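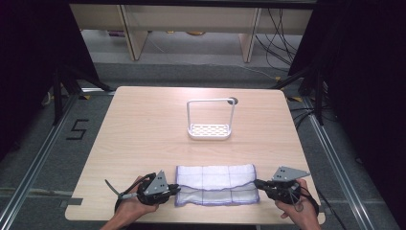

THE LINEN DRAWER, AND OTHER PLACES WE HIDE THINGS

Home | Back issues | Swap shelf | Letters | Subscribe

I have been putting off the tea towel question for most of a year. Readers write in about slugs, about grout, about whether it's rude to return a casserole dish empty (it is, a little), and mixed in with all of that is a steady drip of mail about tea towels. How many should a house have. When does one become a rag. Why does the good one always vanish when company comes. So this July, with the kitchen too warm to cook in, I emptied the linen drawer onto the bed and went to meet my obligations.

The drawer in question is in a dresser we bought when we first moved to Corrigan Street, on the theory that we would someday have a dining room to put it in. We did not get the dining room. We did get the drawer, which is deep enough to bathe a dog and sticks on the left side in damp weather. Things went into it during one decade and were not seen until the next. I found a Christmas runner with a candle burn, two napkins from a set of eight, and a souvenir cloth from the Ploreck Caverns with the opening hours printed on it, long since wrong.

My household's rule up to now has been that a towel stays until it dissolves. I come from people who washed foil. There is a certain pride in a dishcloth you can read a newspaper through, and I've felt it. But I've also stood at the sink pushing water from one side of a plate to the other with a piece of cloth that had given up years before, and I'd like that part of my life to be over.

The first thing to know is that new towels don't dry anything. You bring them home, they feel lovely, and they skate across a wet glass like a duck on a pond. Whatever the mill puts on them to make them look crisp in the store has to come out, and that takes a few hot washes with no fabric softener. Softener is the enemy. I used it for years because I liked the smell, and I now believe I was waxing my towels. A cup of white vinegar in the rinse has done mine a great deal of good, and the laundry room only smells like a pickle for the afternoon.

The second thing is cotton versus linen, over which friendships have cooled. Linen is better for glasses. It leaves no fuzz, it dries fast on the rail, and it costs about what you'd pay for lunch out with somebody you don't much like. Cotton is better for everything else, including grabbing a hot pan when the mitt is on the far side of the room, which you should never do and which we all do. Waffle weave holds plenty of water and snags on anything with a corner. Terry belongs in the bathroom, and I'll take letters on that.

Then there's folding. I was taught to fold in thirds the long way, then in half, then in half again, with the edges hidden so that a visitor opening the drawer would see only smooth rounded folds. I have lived in a number of houses and I have yet to have a visitor open the drawer. My spouse folds in quarters and considers the matter closed. My mother-in-law rolls. For one long weekend we had all three systems running in the same drawer and it looked like a bakery window after a fire drill.

What I've settled on is flat, in quarters, standing on edge like file folders, so you can see every one without digging. It's an idea I resisted because it came from a magazine, and it works very well. The drawer still sticks.

Now, numbers, since so many of you asked for them. I counted mine, and I would prefer that this go no further than our readership. There were 50. We are a family of 2. Even on the most generous view of our dishwashing, that's a towel apiece every day for the better part of a month, and we run the machine long before then. I kept the ones that could still soak something up and moved the rest along. Some went under the sink as rags. A stack went to the animal shelter out by Kadden Bridge, which is glad to have old cloth and doesn't care whether it says Ploreck Caverns on it. One I cut up to tie tomatoes, and the tomatoes have not complained.

The candle-burned runner I kept. I have no defense.

A few odds and ends from the mailbag before I put the ironing board away, which I got out in order to look serious. Yes, you can iron a tea towel. No, you don't have to. If you like to do it, do it while the cloth is still slightly damp, and put something good on the radio. Tea stains will come out with an overnight soak if you catch them the same day, and after that they are part of the pattern. Turmeric is forever. If a towel smells sour straight from the wash, it probably sat in the machine too long, and a second hot wash will usually put it right. Please stop sending me samples.

On the subject of hooks: the little hanging loop sewn into the corner of a towel lasts exactly as long as it takes you to rely on it. I've gone over to clips, the kind meant for shower curtains, and they've held so far. The cat has opinions about them. Omar, who is the cat, has taken two down from the rail and hidden one in a boot.

Next month's column was supposed to be about jam, but the apricots came in small and mean, so it may have to be about pillowcases. Those of you who have strong views on the envelope closure should get them to me before the usual deadline. Those of you who still owe the swap shelf a dish, and you know who you are, it's the blue one with the chipped lid, and it has been asked after.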